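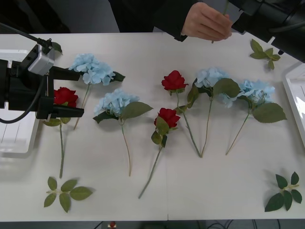
Fig. 2. Artificial stems, blue hydrangea and red rose, with separate leaf sprigs.

Unit 3: Color Contrast and Line in Cut Arrangements
Instructor: Zdeňka Říha

3.1 Form classes
Stems are sorted by the job they do in the design. Mass flowers (hydrangea, peony) fill volume and hide the mechanics. Focal flowers (rose, lily) hold the eye and go in after the mass is set. Filler and foliage close the gaps.

3.2 Hue and value
Blue recedes and red advances. When both are placed at the same depth, the red head reads as closer to the viewer. Set the reds slightly deeper than the blues if a flat face is wanted. Under warm indoor light, blue loses value and may go gray; check the piece in the room where it will stand.

3.3 Proportion
The Jireš rule, used in this course, sets visible height at one and a half to 2 times the height of the vessel. For a 40 cm piece, start with the tallest stem and cut all others to it. Wired stems are bent before they are cut. Cut at an angle only for fresh material.

3.4 Foliage
Strip any leaf that falls below the rim. Keep detached sprigs for the collar.

Reading for next session: Havlíček, course reader, section 3.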